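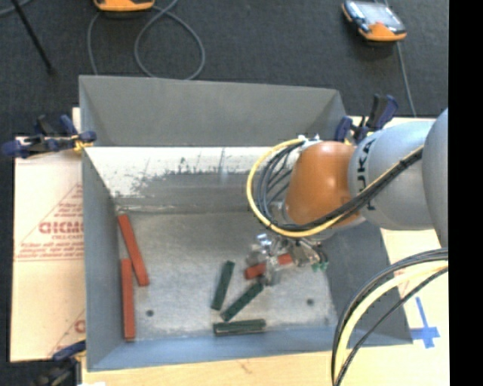
3.2 Materials and wear in the sorting bins

Figure 4. Open-topped metal bin with red and dark green blocks. The pale band and scratches are on the sloped inner surface below the far wall.

The bins were chosen before the blocks. We wanted a container with sides high enough to stop pieces from leaving the work area, and a colour dull enough that both sets of blocks would stand out against it. Grey metal met both needs. Each bin sat on a wooden tabletop and stayed in the same position for the whole of a session.

Two kinds of blocks were used, red and dark green. In Figure 4 the two red blocks at the left are much longer than any of the green ones, and this difference in length matters for how the pieces settle. Long blocks tend to come to rest near a wall and lean along it. Short blocks travel farther before they stop, and in our trials they often ended up close together on the floor of the bin. The arrangement in the figure is fairly typical – red near the left wall, green grouped low and toward the centre – but we did not set out to produce it, and other layouts were common.

Wear was recorded separately from block position. Miranda and Ocampo inspected every bin on Mon 9 September, before the first session, and again in November after about 3000 placements. They looked at the walls, the sloped surface and the floor, and noted any mark longer than 3 mm. Marks were entered by region and by type (scuff, scratch or worn band). Where a scuff and a scratch overlapped, both were entered. The full log has 1313 entries.

The sloped surface gave the most trouble. On the bin in Figure 4 it carries a bright white band across its upper part, which breaks up lower down into ragged dark grey patches with thin vertical scratches. The floor is also scuffed, but the marks there are mottled and hard to tell apart, so we scored it as a single region. The far wall is plain and matte by comparison. Barroso scored a subset of 70 regions a second time without seeing the first scores, and differences were settled by discussion.

We did not repaint or polish any bin during the study. A fresh surface would have looked tidier, but it would also have changed how easily the blocks slid, and we had no good way to correct for that. The small round holes in the floor were left open for the same reason. No block in either set was narrow enough to catch in them.

Block colour was not treated as a variable in the wear analysis. Length was, and the results for the long and short sets are given in Section 4.1.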